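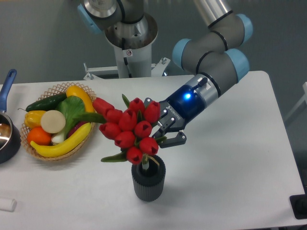 The Short Life of a Cut Tulip

Dalberg is a town with one main street, a grain elevator and a flower shop that does most of its trade between the first of the year and Mother's Day. The shop is called Stumonent. Vlasta Šimek has run it for 11 years, and in that time she has heard the same complaint from customers more than any other: the tulips didn't last.

Her answer is that tulips are not supposed to last very long. A good bunch, bought in bud and kept cool, gives a week. A bunch bought already open gives less. The question of how to get the full week is one that growers, wholesalers and florists have been arguing over for as long as there has been a cut flower trade.

The flower starts out as a bulb. For tulips to bloom in winter, growers have to trick the bulbs into believing that winter has already come and gone. The bulbs are lifted in early summer, cleaned and sorted, and by July the ones meant for forcing are in storage. Later they go into a cold room, where they sit for weeks. When they come out and are moved into a warm greenhouse, they act as if it were spring.

The Trujillo greenhouses, an hour's drive south of Dalberg, still force tulips this way in crates of soil. Much of the trade has moved to water, with the bulbs held upright in trays. Water is cleaner and faster. The people at Trujillo say soil gives a heavier stem. Šimek buys from them and agrees, although she says she would not bet money on telling the two apart in a vase.

Tulips are usually picked with the bulb attached, while the bud is still closed and just starting to show its color. If the bulb is left on, the flower can be stored upright in the cold for some time without losing much. Once the bulb is cut off, the clock runs faster.

What surprises many buyers is that a tulip keeps growing after it is cut. The stem gets longer in the vase, sometimes by an inch or more. It also bends toward light. A bunch arranged neatly in the evening can be leaning toward the window by the next afternoon. Florists who need a straight stem wrap the bunch tightly in paper and stand it in cold water for a few hours before using it. The stems fill with water and firm up inside the paper.

The petals have habits of their own. They open in warmth and close again when the room cools, and each time they open they grow a little. By the end of its life a tulip is often much larger than it was in the shop. Heat speeds all of this up. A bunch set near a radiator can go from bud to dropped petals in 2 days.

Then there are the home remedies. Customers come into Stumonent with all of them: a penny in the water, a spoonful of sugar, an aspirin, a splash of vodka, a pin pushed through the stem just under the flower. Šimek has tried most of these in her own kitchen and doesn't recommend any of them. Sugar by itself mainly feeds bacteria. The pin, she says, makes a hole in the tulip.

Her own rules are plain. Wash the vase with soap. Cut half an inch off each stem with a sharp knife. Use cold water, and not much of it, because tulips do fine in a few inches. Change the water every other day and cut the stems again when you do. Keep the vase away from the fruit bowl. Ripening fruit gives off ethylene gas, which ages flowers quickly. Don't put tulips in with freshly cut daffodils, either. Daffodils leak a sap that harms other flowers, and they should stand alone in a bucket overnight before they share a vase with anything.

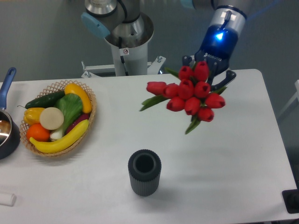
Vlasta Šimek says that people worry too much about the drooping. A tulip that has bent over the rim of the vase may have plenty of life left in it, and she would sooner leave it alone than throw it out. She keeps the bunches she can't sell and takes them home on their last day.

Not every variety behaves the same way. The single, egg-shaped types that fill supermarket buckets were bred to ship well, and they hold up. Parrot tulips, with their fringed and twisted petals, have heavy heads on stems that can struggle to hold them. Doubles look like small peonies and can last well if they are bought tight. Sokach, a wholesale market that supplies several shops in the county, sold 1,307 bunches in its best week last season, and most of them were plain singles in red or yellow.

Price has something to do with that. Parrots and doubles cost more per stem, and a shopper picking up flowers with the groceries usually wants ten stems for the cost of a sandwich. Šimek stocks 5 varieties at a time in season and orders the odd ones for customers who ask. The first crates from Trujillo come in right after New Year's, and she has already cleared a shelf in the cooler for them.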